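Towels and a tray

2 min read

I spent the morning on the towels in the Stustthorpe place. We have 34 of them, nearly all too big for the shelf, so I roll them now.

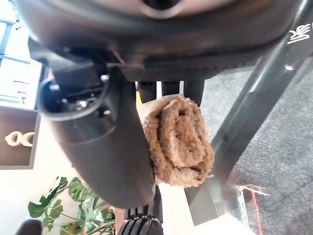 Brown towel, rolled.

The white tray stays on the glass table. It came from Holamska and wipes clean.

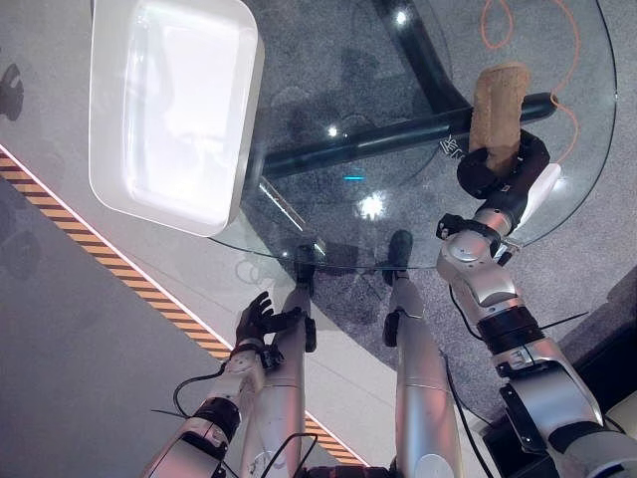
I'd still like a second one for the hall, for keys and mail. 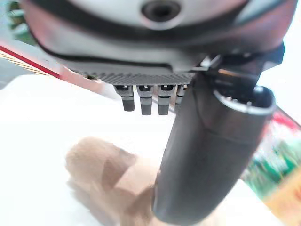
The carpet can wait until March.

Last updated: 24 August 2025

Contact | Back to top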